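Project report: refitting the small office
Nele Reinholz and Lutz Schwerdtfeger, December 21, 2023

2. The room as it is

Our task was to plan a quieter workroom at Albers for 2 people. The walls and ceiling are plain white, and the pipes run in the open under the ceiling - we decided to leave them alone. The long window has white roller blinds, and some daylight still gets through the slats.

Ceiling with pipes and strip light first, then the window side with the desk and black chairs. 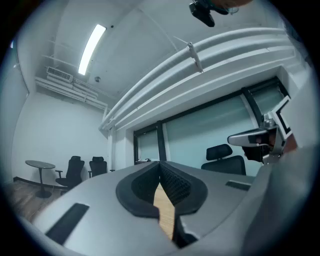
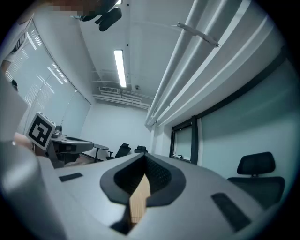

3. Costs

Paint and felt panels come to 203 euros, and a second blind cord to 8. Imke Hagedorn has approved both. The small side table stays, as it takes up little floor.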